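The Clams of Roten Creek

The road into Ollville drops so steeply that you smell the tide flats before you see them. I had driven down for fossils, though I suppose I should admit I'd also been promised pie, and both turned up before noon.

The fossils are in the bank behind the old ferry landing, where Roten Creek has been cutting into the clay for longer than there has been a town to watch it. They are clams, mostly. Nobody puts clams on a lunch box, I know, and children who come here hoping for a tooth as long as a banana have to be talked around. But these clams died with both halves of the shell shut tight, standing upright in the mud, just as they had lived. Something buried them fast. A storm is the favorite guess in town, and a slump of the sea floor is the other one, and people will argue it with you over coffee until the pot is dry.

The Leone Museum, two rooms and a porch across from the post office, has 641 shells from the bank in its drawers. Only 159 of them are on show, laid out on gray felt in the order they came from the clay, so that you start at the door with the deepest layer and finish by the window with the youngest. It took me three trips around the room to notice that the shells get smaller as you go. Then I couldn't stop noticing it, and I went around again.

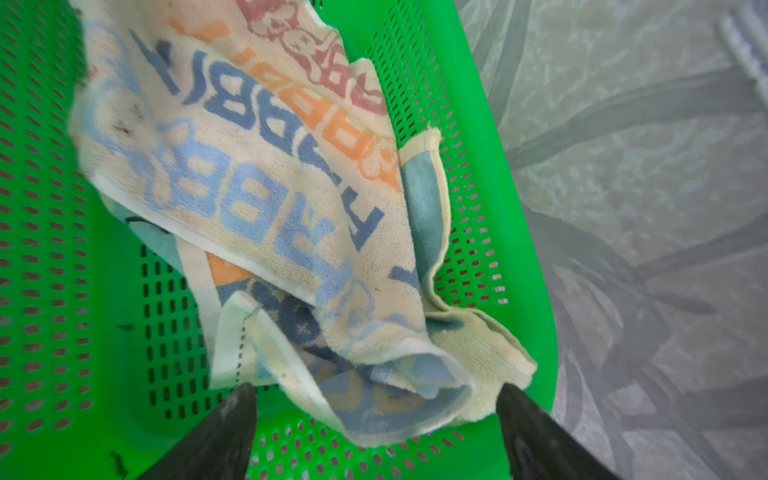
A letter in the museum's guest book takes issue with the storm. The writer, signed only as a summer visitor, asks why a storm would leave the youngest clams so small, and wonders whether the water had been turning bad for years before the mud came down. I copied that into my notebook and have been chewing on it ever since.

The best time to see the bank is March, when winter rain has washed the face clean and the nettles haven't come up yet. Drusodik, the little outfit that runs walks along the creek, takes groups of 20 and no more, starting at 7 in the morning if the tide is right. You look, you sketch, you leave the shells where they are. The path is 130 steps down, with a rope for the last stretch, and it feels like twice that many on the way back up.

I stayed until the water was over the lowest ledge – a good hour after the rest of the group had gone off to breakfast. One clam sat at eye level with its edge just showing, a thin pale line in all that blue clay, and I was sorry to leave it. The pie, for the record, was blackberry.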